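From: Aino Eskola
To: Durnard allotments list
Date: Saturday, December 17, 2022
Subject: Re: Lost property and the winter sale

Fahad Abbasi wrote:

> Can someone tell me when the shed has to be cleared for the sale? I have
> two boxes of jars there and a folding chair. Also, are we still taking
> seed potatoes orders, or did that close in September?
>
> Fahad, plot 171

Fahad, the shed has to be clear by the evening before the sale. Your jars can stay if you put them on the top shelf at the back and write your plot number on the lids. The chair should go home with you, or you can lend it to us for the day — we are short of seats at the tea table.

Potato orders are still open. September was the deadline for onion sets. Send your order to Snædís Lund and say which variety you want, and give a second choice, as the early ones sold out last year.

The rest of this answers things other people have asked me this week.

1. Lost property. Anything left in the shed or on the paths goes on the bench by the gate for six days. After that it goes in the sale. If something is yours, just take it, you don't need to write to me. Gloves are the usual thing, but combs, brushes and reading glasses turn up as well.

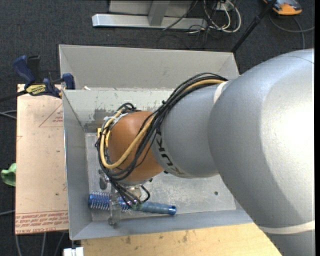

2. Prices. Small things are priced at 3 and up, in whole amounts, to save us fiddling with change. Tools are priced by Baldur Thoroddsen, who will also sharpen spades and hoes if you bring them early. Please scrape the mud off first.

3. Water. The taps on the Illberg side are off until spring. The one by the gate stays on, but it is lagged now, so put the cover back after you use it.

4. Compost. The delivery from Gornar is late. Bergþóra Skov has the list of who paid, and if your name is missing, tell her and not the driver.

I still need one person for the gate on the sale morning, first hour only.

Aino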